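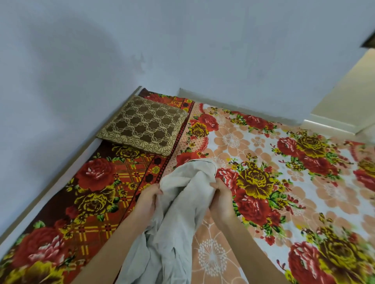 OK so I've slept on a mattress on the floor for 80 nights now and I have opinions. Long thread, get a drink.

Background for the new people: I moved to Ullisbridge in October with two suitcases, a rice cooker and a cat named Obi. The bed frame was supposed to follow in the moving van. The bed frame did not follow in the moving van. It's in a storage unit somewhere and the company and I are still emailing.

Wait, I need to fix that, my sister just texted me. I'd already been on the floor at the old place for a few weeks before the move (sold the couch, long story). So the 80 is both apartments put together. Thank you Mareike, very helpful, go back to work.

Anyway! Everyone asks about my back. My back is fine. Week one I got up like a folding chair, and then at some point I just stopped noticing. I'm not telling you it's good for you, I have no idea, I do data entry.

The thing I'd warn you about is cold. Floors are cold!! I knew this as a fact but I didn't know it in my hips. I sleep in socks and the big gray hoodie and I still wake up at 4 looking for the cat.

And damp. If you take one thing from this thread, lift the mattress. Stand it up against the wall a couple times a week and let the underneath breathe. My neighbor Detlef Wiegand asked me about this before he asked my name. He'd lost a futon to mold in the 90s and I think he's still mad about it.

I was pretty smug and figured mine was fine. Then I lifted it and the floor underneath felt clammy. So now I lift it Wednesdays and Sundays, and there's a slatted thing you can roll out underneath that I keep meaning to buy.

Corner or middle of the room? Corner. I tried the middle for two nights and felt like I was adrift on a raft. Only catch is that making the bed in a corner is a full workout. You're on your knees, you crawl across to tuck the far side, and then you've wrinkled the part you just did.

My method, such as it is: far corner first, then the other wall corner, then back off the mattress like you're leaving a queen's chamber. Then the near side. Then the cat gets on it.

Sheets. I own two nice ones and a pile of terrible ones. Kerstin Rieger from my old office swears by line drying even in winter, and I tried it in the hallway and ended up with sheets you could lean against a wall. Smelled great though.

Somebody asked about dust. Yes. There is more dust down here than I ever knew about. I sweep the edges every morning now, me, a person who owned a vacuum for four years and used it for company.

Also you see your apartment from a whole new angle. I've found an earring, a screw that belongs to nothing, and a spot where whoever painted last gave up and went to lunch.

Things I do miss: somewhere to put a glass of water. I've kicked over so many glasses of water. I went to a jar with a lid, and then I'd forget about the lid in the dark, so that's its own kind of wet.

Things I don't miss: stuff under the bed! I had a whole second household under there. Wrapping paper, winter boots, a printer. Can't do that with a floor mattress and I've gotten rid of so much junk.

Obi update since three of you asked. He loves it. He used to have to jump and he's 14, so now he just walks on like he's boarding a bus. He's up there before me every single night and he takes the middle.

That's kind of made me rethink the frame, to be honest with you. If it does show up, do I even want it? He'd need the little stairs again and he hated the little stairs.

Which brings me to shopping. I've looked at so many beds. There's one called the Flestska that's super low – a tray on the floor, basically – and I love it, and then I got to the delivery fee and closed the laptop.

Then there's the Flamasier, which Knut Brandes at work has and won't shut up about. It's got drawers. It costs 1645. For a bed with no mattress! Knut, I like you, but that's a car repair.

I did go lie on one in the store. Very nice. Very high. I felt like a cake on a stand.

Someone in my replies said just stack pallets. I had pallets in college. I've had enough splinters in my shins for one lifetime, thank you.

Oh, the guests question. My mom came to visit and I gave her the mattress and took the rug. She got down there fine and then laughed so hard trying to get up that I had to come help, and then I was laughing too, and we both just stayed on the floor and ate crackers. 10/10 visit. She has since mailed me a catalog.

Phone just buzzed, hang on.

OK. It's the storage company. They say my frame has been "located" and the case number is 2182, like I'm supposed to have that on a bracelet. They want me to confirm a delivery window, 8 to 6, any weekday. Great. I'll just be home all day forever.

The person signing these is Sabine Hollmann and she's been very polite through all of my emails, including the one I wrote at 1 am, so if you know her please tell her I'm sorry about the caps.

I haven't answered yet. Going to think about it over the weekend. Part of me wants to have it delivered and leave it in the boxes.

If you've gone floor and then gone back to a real bed, how was it? Did you feel tall? Did your cat forgive you?

Also does anyone know if the roll-out slat things squeak? The reviews are split and I'm a restless sleeper.

Update: two people say squeak, one says no squeak but it smelled like a sauna for a month. I'd be OK with the sauna.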